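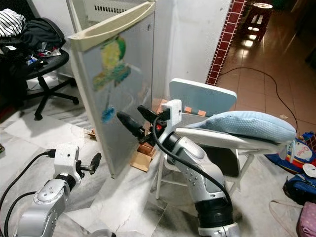

Where Does Leftover Food Go? My Report on Food Waste in Morkside

For my project I wanted to find out how much food people in my town throw out at home, and what kind. I picked it after my mom tossed a whole bag of salad in November that she had bought two days before. I was kind of annoyed and also kind of curious!

How I did it

I asked 14 households in Morkside to keep a waste diary for four weeks. Every time they threw food away they wrote down what it was, what it weighed, and why. I made a one-page sheet for this (my first version had boxes that were way too small, so I had to print it again). Most people used a kitchen scale. Two families didn't have one, so I lent them mine and they took turns.

I also read the Toscombe town survey from the year before, which got answers from more than 2,000 people. It only asked how often they threw food out and never how much, so I couldn't really compare the numbers, but it helped me write my questions.

What I found

I ended up with 406 entries. Bread was the winner by a lot, then salad and soft fruit, then cooked rice and pasta. Meat hardly showed up. The reason people gave most was "forgot it was there," and that usually meant the back of the fridge or a container with no label on it. Second was "made too much."
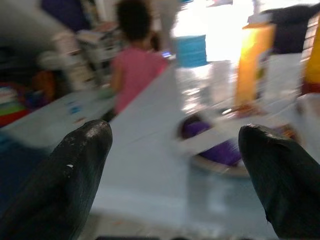 Pale blue table top, blurred.

The part I didn't expect was about shopping. Families who went to the store once a week threw out more vegetables than the ones who went every few days – but they threw out less bread. I think that's from freezing it. The Hodžić bakery sells day-old loaves at half price after 5 p.m., and three of my households buy those and put them straight in the freezer.

Problems

Four weeks is short, and one diary got coffee on it so I lost most of a page. Also, people probably waste less when they know they have to write it down. One family told me they ate some really sad carrots just to keep them off the sheet.

If I did it again

I'd start with a week that doesn't count, so everybody gets used to the diary. I'd also like to try Clelel, the free meal planning app our school uses in cooking class, with half of the families and see if their bread numbers change.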